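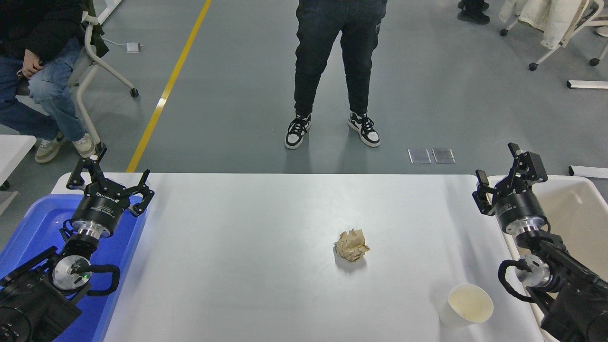 **Figure 2.** A crumpled ball of tan paper and a white paper cup on a white tabletop.

## 3. What people throw away at their desks, and why they hesitate

When we began this work we expected to write mostly about bins. Bins are what building managers ask about, and the earlier surveys we read dealt almost entirely with their number, their color and their distance from the nearest chair. Yet the more time we spent in the shared offices at Curnel and Pletness, the more our notes filled up with the moments before anybody stood up at all, when an item had stopped being useful but had not quite become trash. We came to call this the resting period, and we hope the reader will forgive us for spending most of this section on it.

Paper is a good place to start. A flat sheet, even one covered in crossed-out sums, could lie on a desk for days, and the people we spoke with often told us they might still want the back of it. Once a sheet had been crumpled (Figure 2 shows the sort of thing we mean) they talked about it quite differently. It was "done," or "gone," even while it was still sitting in front of them. Several people admitted, with some laughter, that they crumple paper mostly to settle the matter with themselves!

Cups were harder. A paper cup looks much the same after the last sip as it did before, and our respondents were fond of keeping one nearby in case of a refill, a stray tea bag or a handful of paper clips. We sent a short questionnaire to 500 office workers across the two sites and asked, among other things, how long a cup might fairly stay on a shared table. The written answers were a pleasure to read, and they ran from "until the next person sits down" to a firm and slightly wounded "until I say so."

We then asked 100 of the same people to keep a simple diary for 25 working days, using the paper form developed for the earlier Maurya study, with one column added for items left on purpose. Of these, 90 returned a diary complete enough to use. We are very grateful to them, as it is no small favor to write down one's own litter every afternoon through the whole of April.

The diaries also changed how we think about wording. The Sarus checklist, which we had planned to adopt as it stood, asks whether an item is "waste" or "not waste." Many diarists wrote in a third answer of their own, usually "not yet," and a few drew an extra box for it in the margin. We kept those answers as a separate group, and Section 4 takes them up along with the question of shared tables, where one person's "not yet" is so often a neighbor's mess.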